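How do I get a printed fabric mat to lie flat on my table?

I have one of those landscape mats – dark pine trees, an orange and yellow sunset, blue and teal water – and I want to keep it on my hobby table for good. It came folded in the mail and I'd hate to ruin the colors. Can I iron it?
Brigitta Mösli

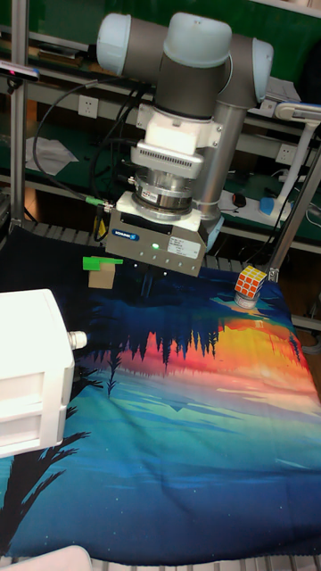
Toivo Rautiainen
Yes, but go gently! Turn it face down on an old cotton towel, set the iron to low, and press it down and lift it instead of dragging it back and forth (dragging is how I stretched the corner of my first one, and I was so cross with myself). Check the back for rubber before you start. If there is any, skip the iron altogether and roll the mat around a cardboard tube, picture side out, for 2 days. Mine has been flat since January and I still use it for cards and puzzles most evenings.

Ayantu Birhane
just put heavy books on it

Rahel Danzer
Books do work, only they take forever. I'd add that once it's flat, a few strips of double-sided tape under the corners will keep it from creeping when you lean on it – test one small spot first, as some tapes leave a sticky patch. And when you put it away for the holidays, please roll it! Folding brings every one of those creases right back.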